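Week 4 handout: Notes on the Gungate open day
Prepared by Chidubem Isah for the second-year automation group

Read these before the tutorial. They assume you were on the visit or have borrowed notes from someone who was. If you were on the later bus you missed the first talk, so start with the section on what was claimed.

What was claimed

The Gungate site was showing a table-setting system put together by two outfits, Trukis for the arms and grippers and Kelmont for the software. The talk before the demo used the word "household" a lot. Our hosts said the system could lay and clear a breakfast table "in an ordinary home", and the slide behind them gave 991 completed runs with no human help.

Write that number down and then write down what you'd need to know before it meant anything. My own list:

How many runs were started? A count of successes without a count of attempts is half a fraction.
What ended a run? If the arm set a bowl down on the edge of a spoon, did that count as completed?
Who decided, and did they decide at the time or from a recording afterward?
Were the dishes the same ones each time, and did they start in the same spots?

I put the first of these to the presenter and was told the figure was "cumulative". Make of that what you will.

What we were shown

We saw five runs in the afternoon session. Three finished. One stopped with an arm hovering over the table until a technician pressed something on a laptop, and one was called off early so the next group could come in. I'd be careful with the last one. A run that gets called off is neither a success nor a failure, and it has a habit of going missing from tables of results.

The three good runs were good. I don't want this handout to read as if nothing worked. The placing was gentle and the arms kept out of each other's way, which a lot of older two-arm setups can't manage. But the pace was slow. One run took almost 10 minutes by the wall clock, and most of you could set that table with one hand while on the phone.

Notice too how much help the system gets before it starts. Between runs a staff member put everything back by hand, and she was fussy about it. She nudged one cup twice. When you read "no human help" in a brochure, ask whether the person who resets the table has been counted.

On the choice of objects

Demonstration objects are picked by the people giving the demonstration. That's fair enough, but you should look at them as part of the design. An empty cup is a much kinder thing to carry than a full one: it weighs very little, and a tilt costs you nothing. See-through plastic is less kind, as some depth cameras have trouble with it, so give credit where a team leaves it in.
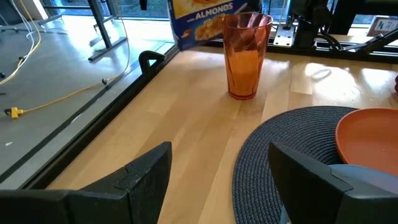
The same goes for the room. Daylight changes through the day, and a system tuned at ten in the morning may be a different system by four. I asked whether any of the runs had been done after dark and didn't get a clear answer. It would be a cheap test to do, so I'd like to think somebody has done it - but I'd also expect to see it on the slide.

The Öberg checklist

You'll remember the Öberg checklist from Week 2. Go back over the visit with it and fill in what you can. Most of you will get stuck at "variation", where it asks what was changed between one run and the next. From what I saw, very little was. Leave the box blank if you don't know. Don't fill it with what the presenter hoped.

For the tutorial

1. Bring one page, handwritten is fine, setting out a fairer test of the system. Keep it small enough that two people could run it in an afternoon.
2. Pick one claim from the talk and rewrite it so that you'd be willing to sign your name to it.
3. Decide what you'd do with the run that was called off, and be ready to defend it. I've changed my own mind on this since the visit.

The brochure is on the course page. Please don't quote from it as if it were a source on performance. It's fine for arm reach and payload, though I'd still check those against the manual.

One-pagers are due at the start of the tutorial. Anyone who still has a visitor badge, drop it at the front office and I'll send them back together in October.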